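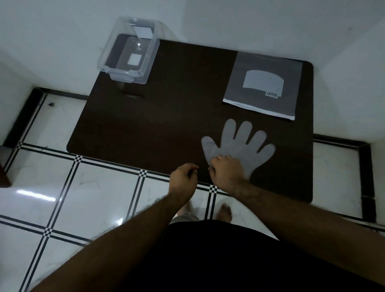

Máté Kelemen wanted to know why his dye kit never went back into its box the same way twice, and why the gloves were always the first thing to go missing. His question, put to the organisers of the Ikcombe home storage program in October, has shaped the small-kit packing sessions opening to the public this Thursday.

The sessions will run for four weeks at the Mulcahy rooms in Ikcombe. Each one covers a single job: taking the small, flat and easily lost items that gather in bathroom and laundry drawers, and storing them in clear plastic boxes with clip-on lids. Disposable gloves, packets and small containers are the main items for the first week.

Participants work at a table with one box at a time. Everything is laid out first. Gloves are spread flat, fingers all pointing the same way, and smoothed by hand before folding. Packets are kept closed. Longer items go in lengthwise, and the lid goes on last - if it has to be forced, something comes out and the box is packed again.

"People tend to buy a bigger box," said program coordinator Phúc Châu. "We ask them to try the small one first and see what they really need to keep in it."

The Ikcombe program began last year and has enrolled 427 households, of which 348 finished the full course. Most asked for a shorter follow-up on small items, and the new sessions were written from their feedback forms.
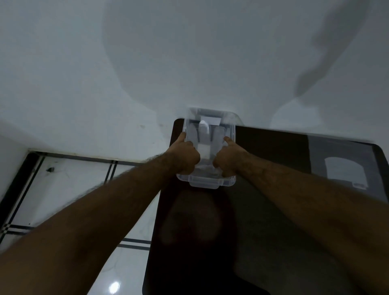 What to bring

One clear box with a lid, no longer than a forearm, and the contents of one drawer. Liquids should be tightly capped. Labels and pens are supplied. Boxes can also be bought at the door from Skustberg, the program's supplier, in one size only.

Places are limited to 29 a session. Bookings can be made at the front counter at Mulcahy or through the Clorkance neighbourhood office, which is also handling enquiries about access and parking. There is no charge for households already enrolled.

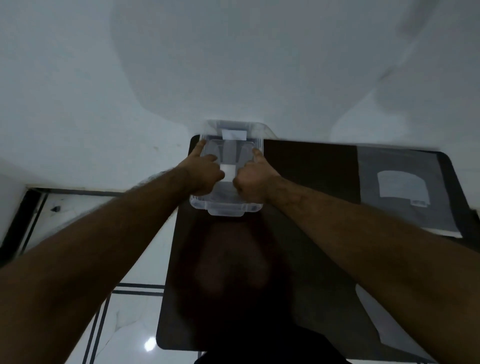 Packed boxes go home with their owners at the end of the night. Participants are asked to use the box as normal for a week and bring it back to the next session, when the contents will be laid out and checked again. Anyone who misses a week can still attend the rest.

Doors open at 6 pm and the session starts at 6:30 pm.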